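衣類折りたたみ作業の自動化

衣類折りたたみ作業の自動化(いるいおりたたみさぎょうのじどうか)は、リネンサプライ工場、古着の選別場、通信販売の返品センターなどで人が手で行ってきた衣類の取り上げ、展開、折りたたみ、積み重ねの各工程を、機械またはロボットに置き換えること、およびそれに伴う職場の変化を指す。本項では主に、形の定まらない衣類を双腕ロボットで扱う方式と、それを導入した職場での仕事の変化について述べる。

目次
1 概要
2 背景
3 作業の構成
4 設備
5 動作の教示
6 職場への影響
7 導入例
8 課題
9 関連項目

概要

洗濯物の処理のうち、洗浄、脱水、乾燥は早くから機械化が進んだ。シーツやタオルのように四角く平らなものについては、投入機とロール式の仕上げ機、折りたたみ機を組み合わせた連続ラインが普及している。これに対し、Tシャツ、作業着、子供服などは形と大きさがそろわず、袖や襟、ひもがあるため、最後の折りたたみは人の手に残ることが多かった。

既存の衣類用折りたたみ機の多くは、作業者が一着ずつ広げてクリップや台に掛けることを前提としている。折る動作は機械が行うが、広げる動作は人が行う。このため、機械を入れても一台に一人が付く体制は変わらず、作業者は機械の周期に合わせて同じ動作を繰り返すことになる。双腕ロボットによる方式は、この「広げる」工程を対象に含める点で従来の折りたたみ機と異なる。

背景

折りたたみ作業は立ったまま行うのが一般的で、腕を肩の高さ近くまで上げて布を振り、台に下ろす動作を続ける。手首、肩、腰への負担が大きく、繁忙期には他の工程からの応援で補う職場が多い。一方で、特別な資格を必要とせず、短時間勤務の従業員が就きやすい仕事でもあり、地域によっては長く勤める人の多い工程となっている。

作業量には季節の波がある。宿泊施設の制服や館内着を扱う工場では8月に入荷が増え、乾燥までは予定どおり進んでも、折りたたみの前で台車が滞留する。乾燥機を増設しても出荷量が伸びない工場では、折りたたみが全体の能力を決めていることになる。

作業の構成

折りたたみ作業は、通常次の順に行われる。

取り上げ
山やかごの中から一着だけを取り出す。人は指先の感触で布の枚数を判断し、二着が絡んでいれば振って離す。ロボットの場合、つかんだ布が一枚か二枚かを判別しにくく、二着を同時に持ち上げる誤りが起こりやすい。

展開
肩、裾、袖口など基準となる部分を見つけ、全体を平らに広げる。工程の中で最も時間のばらつきが大きい。人は布を空中で振って広げることができるが、ロボットでは端をつかんで引き、台に擦らせながら広げる方法もとられる。

折り
決められた寸法になるよう袖と身頃を折る。広げた状態が正しければ比較的安定した工程である。

検品と積み重ね
しみ、ほつれ、名札の有無を確かめ、向きをそろえて重ねる。人の作業では検品は独立した工程として意識されないことが多く、広げて折る間に目と手で済まされている。

取り上げと展開では、布のどこをつかむかが結果を左右する。平らな面に指先を下ろしても布は逃げるため、しわの山や端を狙って挟むのが基本となる。手首部に小型カメラを備えた機種では、指先と布の位置関係を近い距離で確かめられる。

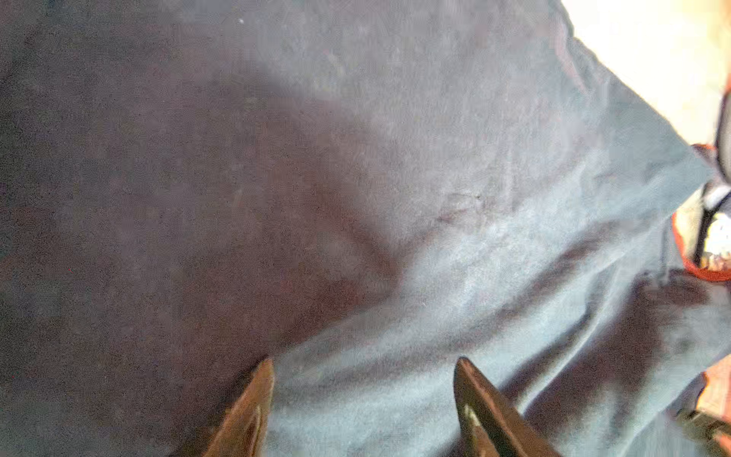 紺色の布に近づいた二本の指。手首側の小型カメラによる。

濃色の布は折り目の陰影が見分けにくい。同じ布でも光の当たる部分は白っぽく、陰の部分は黒に近く写るため、色の差だけを手がかりにすると、しわと布の端とを取り違える。照明の位置を固定することや、近接カメラと作業場全体を写す固定カメラを併用することが対策として行われる。

人の作業でも濃色の衣類は目が疲れるとされ、淡色の衣類と分けて流す職場がある。ロボットを導入した職場では、この仕分けが前工程の正式な手順に加えられる例がみられる。

設備

折りたたみ用の双腕ロボットは、床面を囲った小さな作業区画に設置されることが多い。区画の壁は、作業を外光や周囲の人の動きから切り離し、画像の条件を一定に保つ役割をもつ。壁の色には扱う衣類と重なりにくいものが選ばれる。

腕は手前側の共通の梁に左右一台ずつ取り付け、奥に向けて伸ばす配置が一例である。左右の手先の間が作業面となり、衣類はこの範囲で引かれ、広げられる。未処理品または別の衣類を入れるかごは、作業面の隅など腕の届く位置に置かれる。かごの縁から衣類がはみ出していると、作業中の一着と絡むことがあるため、入れる量に上限を設ける職場が多い。

手先には二本の指で挟む平行グリッパーが広く使われる。構造が単純で交換しやすく、指先の摩耗を作業者が目で確認できる。吸着式は通気性のある布に向かず、針式は生地を傷めるおそれがあるため、衣類では用途が限られる。

ケーブルの取り回しは保守上の要点である。腕の動きに合わせて伸び縮みするコイル状のものを用いると、たるみが布に触れにくい。それでも袖や肩ひもが引っ掛かることはあり、始業時の点検項目にはケーブルの固定部が含まれる。

衣類は両側の端を左右の手先でつかむと、中央が下に垂れて逆三角形に近い形になる。この状態から手先の間隔を広げて張るか、台に下ろして整えるかは、生地の伸びやすさによって使い分けられる。薄手のニット地を強く張ると襟ぐりが伸びるため、張る力に上限を設ける。プリントのある衣類では、文字や図柄が表裏と上下を見分ける手がかりになる。 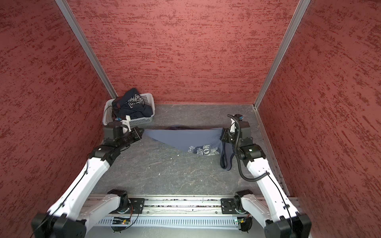
動作の教示

衣類は毎回異なる形で置かれるため、決まった座標を順に通るだけのプログラムでは対応できない。そのため、人が遠隔操作で腕を動かして手本を示し、その記録から動作を学習させる方法が用いられる。手本を示す役割には、折りたたみの経験が長い従業員が充てられることがある。

手本の作成では、手際のよさよりも動作の一貫性が求められる。熟練者は布の状態に応じて無意識に手順を変えるが、手順の種類が多すぎると学習が安定しない。どの端からつかむか、失敗したときにどこまで戻るかを事前に話し合って決める必要があり、この話し合いによって、それまで個人ごとに異なっていた折り方が初めて文書になった職場もある。

失敗からの回復も手本に含められる。片方の手先から布が外れた場合、もう一方を離さずに外れた側だけをつかみ直す、両方を離して一度台に置く、などの対応がある。回復の手本が不足していると、機械は止まって人を呼ぶ回数が増える。

職場への影響

仕事の内容

導入後、作業者の仕事は折ることから、機械に渡す衣類を整えること、止まった機械を復旧させること、仕上がりを確かめることへ移る。一着ごとの反復動作は減るが、複数の区画を見て回るため歩行は増える。肩や手首の負担が軽くなる一方で、呼び出しに応じて作業が中断されることを負担と感じる人もいる。

検品の扱い

手で折っていた時には、しみやほつれは作業の途中で見つけられていた。折りたたみを機械に移すと、この確認が抜け落ちる。導入後に検品を別の工程として設けた職場では、その分の人員が必要となり、削減できる人数は当初の見込みより小さくなる。検品を担当する人には、照明の明るい台と座って行える高さが用意されることが多い。

評価と賃金

折りたたみの枚数を基準に手当を支給していた職場では、制度の見直しが必要となる。機械の処理枚数を作業者の成績とみなすことには、生地の種類や故障の影響が大きいという問題がある。枚数手当を廃止して固定の手当に置き換える方法、復旧や教示の技能を等級として認める方法などがとられている。

配置と技能

教示や保守を担う役割は、若い従業員や機械の経験がある従業員に偏りやすい。短時間勤務の従業員が研修の時間に参加できず、新しい役割から外れることも指摘される。研修を勤務時間内に小分けにして行うと、この偏りは小さくなる。

会話と職場環境

折りたたみ台は複数人が向かい合って作業する場所であり、新人への指導や連絡がそこで行われていた。区画ごとに機械が並ぶ配置に変わると、こうした機会は減る。始業時に短い打ち合わせを設ける、手作業の台を一部残すなどの対応がみられる。騒音は乾燥機に比べて小さいが、停止を知らせる警告音が重なるとかえって聞き分けにくくなるため、表示灯に切り替えた職場もある。

導入例

Jindora

宿泊施設向けの館内着を扱うリネン工場Jindoraでは、折りたたみ工程の従業員20人のうち希望者を募り、双腕ロボットの区画3か所を受け持つ班を設けた。残りの従業員は手作業を続け、班との交代は本人の申し出によるものとした。導入の初期にはロボットに綿のTシャツ型の館内着だけを割り当て、ひもの付いた品目は手作業に残した。

同工場では、機械が止まった時に誰が区画の扉を開けるかをめぐって混乱があった。その後、腕の電源を切る手順と衣類を取り除く手順を一枚の表にまとめ、各区画の脇に掲示している。

Tondstead

古着の選別を行うTondsteadでは、折りたたみの前段にあたる「一着ずつ広げて向きをそろえる」作業だけを自動化の対象とした。品質の判定は従来どおり人が行う。判定担当者は衣類を持ち上げる動作から解放されたが、流れてくる間隔が一定でないことへの不満が出たため、間に小さな仮置き台が設けられた。

準備期間は6か月で、その大半は手本の作成と品目の選定に充てられた。選定にあたっては、裏返しのまま届くもの、ボタンが外れかけたもの、湿り気の残るものを対象外としている。

課題

処理速度は、慣れた作業者に及ばない場合が多い。夜間など人のいない時間に動かすことで総量を補う考え方があるが、停止した時に復旧する人がいなければ効果は限られる。夜間運転を前提に導入した職場で、結局は当番を置くことになった例もある。

仕上がりのばらつきも残る。衣類の両側を持ち上げた時に裾や袖の一部が輪のように垂れ、そのまま下ろすと折り込まれて、後から手直しが必要になる。下に別の布が残っていると、持ち上げた一着に引きずられて位置が変わる。こうした不良は一着ごとの原因が異なり、設定の変更だけで一度に解消することは難しい。 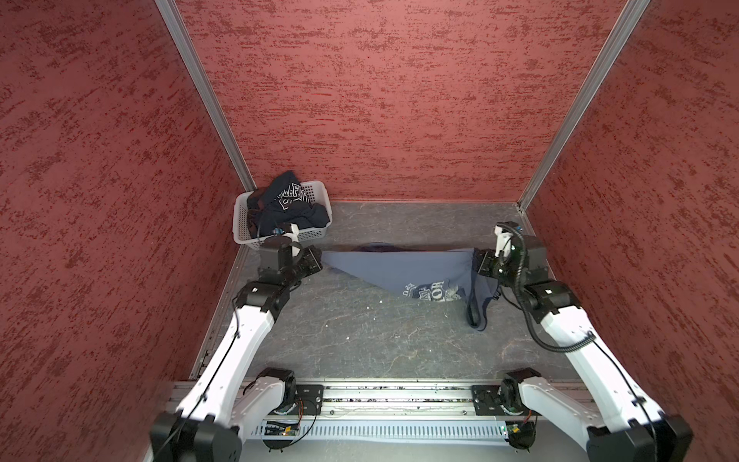 垂れた部分を台の縁に軽く擦らせて伸ばす、いったん下ろして近い側の端をつかみ直すといった動作は、人が日常的に行っている手直しを移したものである。どの程度の乱れで手直しに入るかという基準は納品先によって異なり、同じ工場の中でも品目ごとに設定を分けることになる。設定の数が増えると管理が煩雑になり、担当者が交代した際の引き継ぎに時間がかかる。

安全面では、囲いの中に手を入れる行為が問題となる。腕の速度が低く力も小さい機種では危険が軽く見られやすく、動作中に衣類の位置を直そうとする例が起こる。手作業の時の習慣が残る導入直後に多いため、前面に光線式の検知器を設ける、停止後の再始動を必ず押しボタンで行うなどの対策がとられる。

費用については、機械本体のほかに照明、囲い、前工程の変更、教示にかかる人件費を含めて見積もる必要がある。特に教示の人件費は通常の作業時間に紛れやすく、導入後の評価で抜け落ちることがある。

関連項目

リネンサプライ
産業用ロボット
双腕ロボット
遠隔操作
模倣学習
作業関連性筋骨格系障害
職務再設計

最終更新:2022年4月22日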